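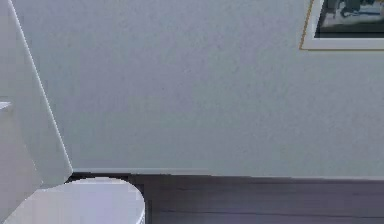
How to Trace an Old Land Deed Back to the First Owner

My cousin asked me last August how I worked out who first settled our grandmother's place near Gikthorpe, and I talked at her for so long that her coffee went cold. So I've written it down, in the order I wish I'd done it (I did it in a much sillier order, believe me).

Before you start

You need one solid piece of paper from fairly recent times. A tax bill will do, or a copy of the current deed. Look for the legal description, the part that goes "beginning at a stake on the north bank" or gives you a section, township and range. Copy it out by hand, spelling mistakes and all. I know, your phone has a camera. Copy it anyway – you'll start recognizing phrases when they turn up in a deed from the 1840s.

Step 1: Go to the grantee index

County recorders keep two big indexes. The grantor index lists sellers, the grantee index lists buyers. You're going backward in time, so start with the grantee index and find the owner you already know as a buyer. That line gives you a volume and page number. Pull the deed, read who sold it, then look that seller up as a buyer. Repeat until your eyes hurt!

I got through 11 deeds this way. The first few took me a whole Tuesday and the rest went much faster, once I'd gotten used to the clerk's handwriting.

Step 2: Write down the neighbors

Every deed mentions who owned the land next door, and I skipped right over those names for months. Big mistake. When my trail died at a man named Wojcik, who seemed to have gotten his farm out of thin air, it was a neighbor's deed that mentioned "land lately of the widow" and got me moving again.

Step 3: What to do when the chain breaks

It will break. Usually the land passed by inheritance and no deed was ever recorded. Check these in the probate office:

Wills and estate inventories
Partition suits, where the heirs argued and a court split the farm
Guardianship papers, if any of the children were under age
Sheriff's sales (those may be with the court records instead)

If none of that works, check whether the county lines moved. Our farm sat in a different county for its first 16 years, so the oldest deeds were in a courthouse 24 miles away. Raili Lehtinen, who looks after the local history room at the Skunville library, put me on to that, and she was very nice about the fact that there's a map of it by the door.

Step 4: Find the patent

The first transfer from the government to a private person is called a patent. For federal land you can search the General Land Office records online by name or by legal description. I'd try both. My first settler turned up under 2 spellings, and only one of them came up when I searched by name.

If your land was in one of the original states, or in a special tract like a military district, the records may be at the state archives. Write or call before you drive over there, and ask what they've got on microfilm.

A few words about reading the things

A "pole", a "perch" and a "rod" are all the same length, sixteen and a half feet. A chain is 66 feet. "Et ux." means "and wife", and if you see a dower release further down the page, that's often where you'll finally get her first name. I found Mortimer Yazzie's handout on old surveying terms a big help too, and the library will copy it for you if you ask at the desk.

Keep a running list with the date, seller, buyer, price, volume and page for every deed. I use a plain notebook. My cousin has put hers in a spreadsheet with colors, and she's already two owners further back than I was at that point.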